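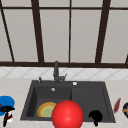

Sink cell maintenance meeting, Colthorpe simulation group, November 14, 2022

Present: Shiela Gatchalian (chair), Roel Peeters (minutes, again).

1. Gripper marker
Roel reported that the red sphere still sits well off the tool center in the Huneo model. Shiela asked if this was the offset fixed in June. It was. Roel will fix it again and this time save the file.

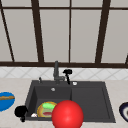

CAMERAS

Front view keeps its present height. Shiela wants the plate less hidden by the marker at the start of a run -- Roel will try a start pose farther right. The overhead view needs its outline overlay switched off before anything gets logged.

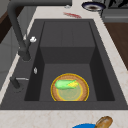

Plate and corn in the basin, highlight on.

Agreed that the highlight is pretty and has no business in the training set. Evangelista scene build 80 stays in use until the overlay flag works. 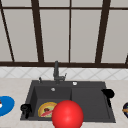
3. Joint limits and resets
Wrist limit cut back after the arm objected to the left basin wall. Reset script to be rerun for up to 100 episodes. Pudton to be told, gently, that the old config is retired.

Next meeting when the offset is fixed, so bring a book.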